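# Kuroda K2 garment steamer: long-term review

Bought to replace an elderly Bultader that had started to leak at the hose joint. Used mostly on cotton shirts, with some linen and one set of curtains. 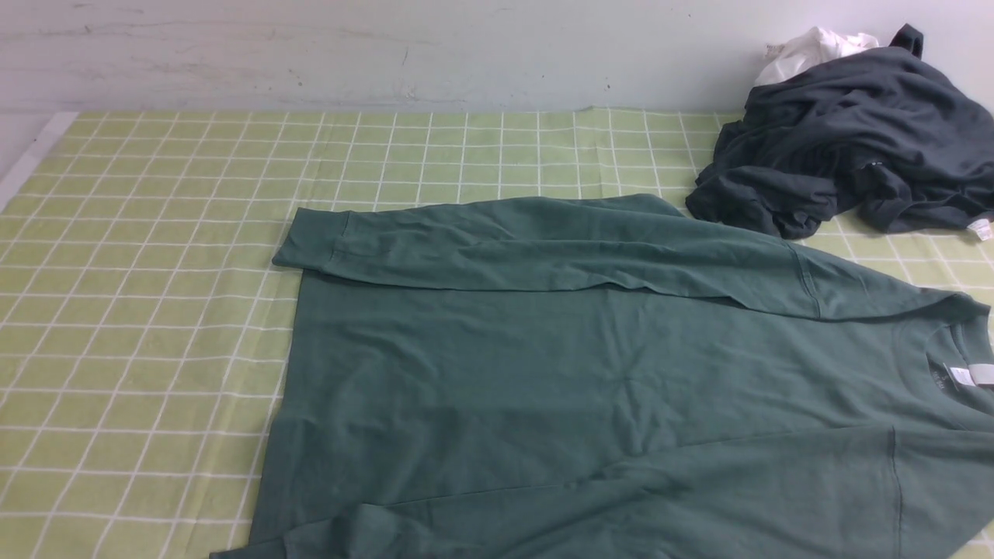
## What you get

The box holds the base unit, a hose, a steam head, a two-part pole, a fabric brush and a crease clip. The crease clip is poor. It slides off anything thicker than a shirt placket and I stopped using it in the first week.

Assembly needs no tools. The pole sections lock with a twist collar, and the collar should be checked now and then as it works loose when the unit is wheeled over a door strip.

## Heating and output

From cold, the K2 is ready before I have found a hanger. The indicator light goes green a little early, and the first few seconds of steam carry droplets. Point the head at the floor tray until the spitting stops.

There are 2 output settings. Low is adequate for viscose and light polyester. High is needed for everything else, and I can't think of a cotton garment that came out properly on low. Output stays even until the tank is nearly empty, then drops off sharply. The old Bultader faded gradually, which gave some warning.

## Results by fabric

**Cotton shirts.** Good on the body and sleeves, fair on the yoke, weak on collars and cuffs. If you want a sharp collar, keep your iron. Steaming from the inside of the sleeve works better than from the outside – the head glides more easily and the seam lies flatter.

**Linen.** Acceptable if the garment is still slightly damp. Bone-dry linen keeps its hard creases whatever you do.

**Curtains.** The best use of the machine. Hung in place and worked from the top down, a lined pair came out flat with one refill.

**Knitwear.** Fine with the brush off. With the brush on it pulls.

## Water and scale

Our water is hard. The manual allows tap water, but I would not. I ran tap water for the first month and had white flecks on a navy jumper by the end of it. After a descale with Skoltby powder, and filtered water from then on, the flecks have not come back.

The drain plug is under the base and the unit has to be tipped to reach it. Do this over a bath. The tank never empties completely, so leave the cap off overnight before storing it.

## Noise and handling

A low hum, plus a gurgle when condensate runs back down the hose. Lifting the head to full height for a moment clears it. The hose is long enough for a floor-length coat but stiff when cold.

## Spares

I ordered a replacement head seal through Undton, part 3426. It arrived on a Thursday and fitted first time. The listing also shows 2679, which is the seal for the smaller model. They look alike in the photographs, so check the number before paying.

## Verdict

Recommended for curtains, coats and everyday shirts worn without a tie. Not recommended as the only pressing tool in the house. I would buy it again, and I would throw the clip away on the first day.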